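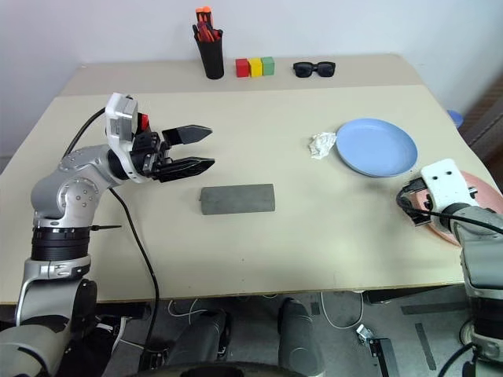
3.2 Households, alarm contracts and the handling of recorded events

The second part of the study concerns what happens after a domestic alarm system has been installed. Earlier work has dealt mainly with the decision to buy, and with the effect of visible equipment on burglary. Much less has been written on the ordinary use of these systems, in particular on the false activations that make up most of the traffic reaching a monitoring centre. The present section sets out how the event records were obtained and sorted, and reports the main findings on entry delay and keyholder response.

Records were supplied by two monitoring centres, Plasness and Flandow, under an agreement that removed names, addresses and telephone numbers before transfer. Each record gave the time of the signal, the zone from which it came, the action taken by the operator and the time at which the event was closed. The observation period covered 90 days, beginning in January. Households that changed their contract or moved during the period were left out, as were premises used partly for business. The extract used for all the analyses in this paper was fixed on 2022-10-01, and later corrections by the centres have not been applied.

The two centres do not sort events in the same way. Plasness operators choose a closing code from a fixed list of 17, while Flandow operators write a short free-text note. To allow comparison, the notes from Flandow were read by two coders working separately and matched to the Plasness list. Where the coders disagreed, the event was discussed and a joint decision recorded. Two of the Plasness codes, "user error" and "late disarm", proved hard to tell apart in the Flandow notes and were merged. The merged category is called "late or mistaken disarm" in what follows. Events closed without any code or note were kept in the data set and treated as unexplained.

Late or mistaken disarm was the most common cause of a signal at both centres. It was concentrated in the late afternoon on school days and in the first weeks after installation. Households with a longer entry delay produced fewer such events, as would be expected, although the difference became smaller once the position of the keypad was taken into account. A keypad placed beyond an inner door appears to cancel much of the benefit of a longer delay. Installers' guidance commonly treats the two settings as separate matters, and the results suggest that they should be decided together at the first survey visit.

Weather played a smaller part than the centres had expected. Signals from garage and outbuilding sensors rose on windy nights, but most of them came from a small group of premises with repeated faults on the same zone. When these premises were removed, the link with wind speed was no longer clear. Repeated faults of this kind were often closed by the operator and passed to no one, with the result that the same sensor could report many times before a visit was booked.

Keyholder response was examined for those events in which the householder could not be reached. The order in which keyholders were listed had a marked effect. The first person named was often a relative living at some distance, and operators reached a nearby neighbour only after one or more failed calls. Okafor, an earlier study of keyholder lists in rented housing, reported a similar pattern and recommended that lists be ordered by travelling time. Our findings support that recommendation for owner-occupied homes as well.

Control panels of several makes were present in the sample. Maker was recorded as a separate field by Flandow only, and no comparison between makes is offered here – the numbers for most of them are too small, and the choice of panel is closely tied to the age of the installation. The age of the installation is therefore used alone in the models presented in Section 3.3.

Figure 2. Signals closed as late or mistaken disarm, by length of entry delay and position of keypad, both centres combined. Unexplained events are excluded.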